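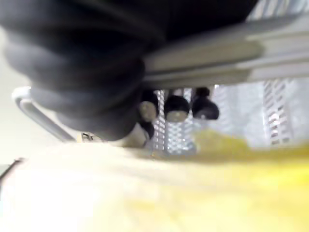

Sendstead Makers — Fittings and Storage Team

Subject: Re: Knobs on the grey bar
Date: 2025-12-16

> Before I order anything from Clellora, can someone confirm what is on the grey bar at the moment? The stock list has 3 black knobs against it, but it was last gone through in June. Do we need the pack of 144?

Three black rounded knobs, in a row along the underside of the bar. The middle one has a dark cap and a lighter grey, flattened bottom face. I would leave the 144 pack for now — we still have a part box from the Nasrallah order, and that should do us for spares.

The white perforated panels are a separate matter. Flillholm list one under 1681, but please check the size of the openings before ordering, as ours are not all the same. One has a fine grid and another has rows of horizontal slots, and hooks that suit one may not fit the other.

I will change the stock list tonight.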